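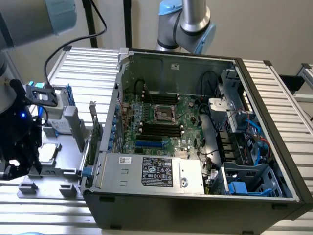 Most offices throw out computers on a schedule, and I think the schedule is a mistake. The usual rule is a fixed number of years, after which every machine in the building gets replaced whether it has given trouble or not. I worked under that rule for a long time and signed the orders myself. What changed my mind was taking the sides off the old ones before they left. A desktop tower is a plain thing once it is open. The memory slots are in a bank above the processor socket and another bank below it, each with little white latches at the ends, and a person with no training can see that they are meant to be opened and filled again. The people who designed these cases expected somebody to go back inside. We mostly don't.

The argument for the schedule is that it makes budgeting simple. That is true. If you replace a third of your machines every year, the number on the spreadsheet stays flat and the meeting is short. I have sat in the long version of that meeting and I understand the appeal. But a flat number can still be too high, and ours was. When I was at Plilel we had 24 desktops in the accounts department, and in one March we replaced all of them. I went back through the repair log afterward. Only 3 had ever had a fault that kept someone from working. The rest were slow, or people said they were slow, and more memory would have fixed most of the complaints for far less than we paid.

There is also the matter of where the old ones go. Ours went on a truck to a recycler outside Nambridge. I used to imagine they were wiped and sold on. Some were. Many were stripped for metal, and the boards went into a bin with other boards. That may be the right end for a machine that is worn out, but it is a poor one for a machine that was running payroll the week before.

Sinan Akyol runs a repair counter in Lodau and has been in the trade longer than I was in purchasing. He disagrees with part of this. His view is that old desktops use more power than people think, and that the software makers will stop sending security updates at some point no matter how sound the hardware is. He is right about the updates. A computer that can't be patched shouldn't be on an office network, and I would not keep one there to prove a point. On power I am less sure. A desktop doing spreadsheets is idle for most of the day, and I would want to see the meter readings before I bought a new one to save electricity.

He and I do agree about labor. A repair takes a person's time, and in most companies that time comes out of a different budget from the one that buys equipment. So the manager who saves money by repairing gets no credit for it, and the manager whose technician spends an afternoon with a screwdriver gets asked why. Fix that and a lot of the rest would follow. Put parts, labor and new purchases on one line and let the department keep some of what it doesn't spend.

I would also change what gets bought in the first place. Some of the small sealed desktops now sold to offices have memory soldered to the board. They look neat on a desk, and when one runs short of memory the only choice is to live with it or replace the unit. A purchasing department can refuse to buy them. Simiyu, where I went after Plilel, wrote into its contracts that memory and storage had to be replaceable with ordinary tools. Of the suppliers who bid, 2 dropped out. The others sent new quotes within a few days, and the prices were close to what we had been paying.

I don't expect companies to keep a desktop for 10 years, though I have seen it done. I would ask for less than that. Before the order goes in, somebody should open the old machine, look at what is wrong with it, and write down the cost of putting it right. If the new one still makes more sense, buy it.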